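# Handout 4: Setting up and looking after the bag cell

Notes by Esther Kioko for the practical sessions at Bivstead. Corrections from Isabelle Leclerc are already in. Version of Sep 7, 2026, replaces the August one.

Read this before you book time on the cell. You will be asked to do the start-up check on your own, with one of us watching.

## 1. What the cell does

The arm reaches down into an open paper bag and handles the things inside it. Paper is awkward. It moves when touched, it tears, and its rim drops into the path of the wrist if it isn't held back. Most of the work in this handout is about keeping the bag and the cables where they should be.

The software side (Kombo) is covered in Handout 5. You don't need it here.

## 2. Preparing the bag

1. Switch the arm to hold and wait for the panel light to go steady.
2. Open a new bag fully and press the base flat from the inside with your palm. Fold lines in the base are fine.
3. Roll the rim outwards and down until the bag makes a shallow bowl. Don't try to make it neat. A crumpled rim holds its shape better than a smooth one.
4. Tape the rim with short strips of black tape. Start with the front, as that is where it creeps up first.
5. Push the rim gently with one finger. If it springs back over the opening, add tape.
6. Put the objects in by hand. Leave the rope until last and lay it against the wall of the bag, so that it doesn't cross the other object.

Small tears can stay. Change the bag if a tear reaches from the rim down to the base, or if the base has lifted. Write the change in the log with the run number. Our longest-lasting bag so far did 371 runs, and that one was more tape than paper by the end.

## 3. Cables at the wrist

This is where most stoppages come from. Of the 86 entries in last year's fault log, 78 were a cable that had caught, pulled or worked loose near the wrist. The other entries were mixed and are not worth learning.

Check in this order, with the arm on hold:

- **Braided sleeve.** Follow it with your eyes from the arm to its far end. It needs enough slack for a full wrist turn, and no more. Too much slack and it sweeps the bag.
- **Thin black leads.** These hang lowest and catch first. Lift each one clear of the fingers. Never tug it.
- **Red wires.** They should lie along the top of the arm. If they have slipped over the side, call one of us.
- **Connectors.** Press each one home with your thumb. You are feeling for movement, so don't force it.
- **Tape on the wrist.** Look for lifted corners. Wrinkles don't matter.

After the check, run the wrist through the slow turn at height, well above the rim. Watch the cables, not the screen. If anything touches the paper, stop and start the check again.

## 4. Bolts and frame

Do this at the start of each session. The black plate on the upright rail and the bracket at its foot both carry bolts, and both work loose over time. Use the short hex key from the Plolden drawer. Nip them up by hand. If a bolt takes more than a quarter turn, note it in the log and tell us, and don't run the cell until somebody has looked at the alignment.

Wipe the white surface when you've finished. Grit under the bag makes it rock.

## 5. When it stops in mid-reach

1. Hold.
2. Look before touching. Work out what is caught on what.
3. If the fingers are closed on an object, support it from below, then release.
4. Free the cable by moving the arm up in small steps. Don't pull the bag away from under it.
5. Repeat the whole of section 3.

Allow 2 minutes of looking for step 2. People who rush it usually tear the bag, and then there are two jobs to do.

If the gripper itself has failed, leave it alone. Spares come from Estosier and are fitted by Isabelle.

## 6. Reference views

Compare the cable runs with your own cell during the section 3 check.
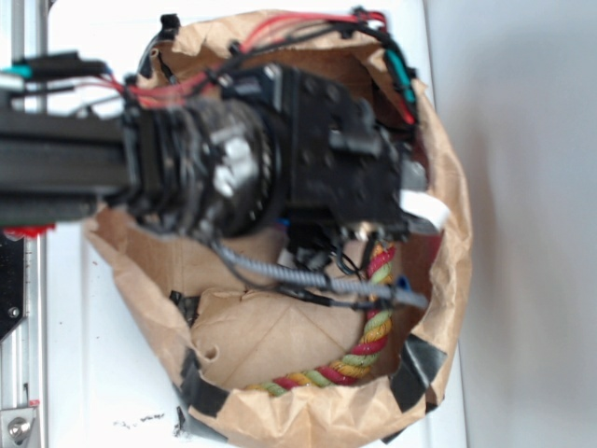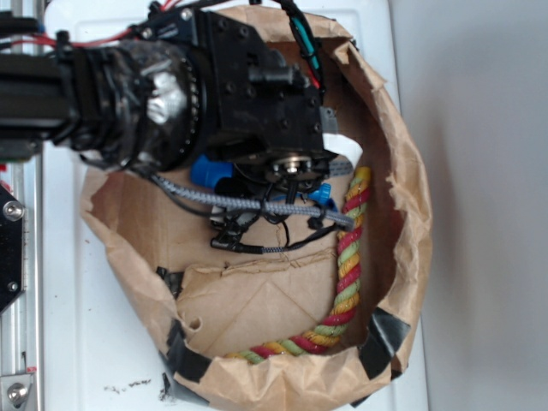
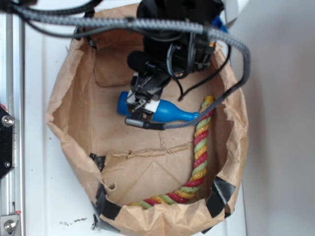 *Fig. 4.1 (all three): arm over the taped bag, rope inside. In the last view the fingers are closed on the blue toy.*

Bring your log sheet to the session. Handout 5 is in the same folder.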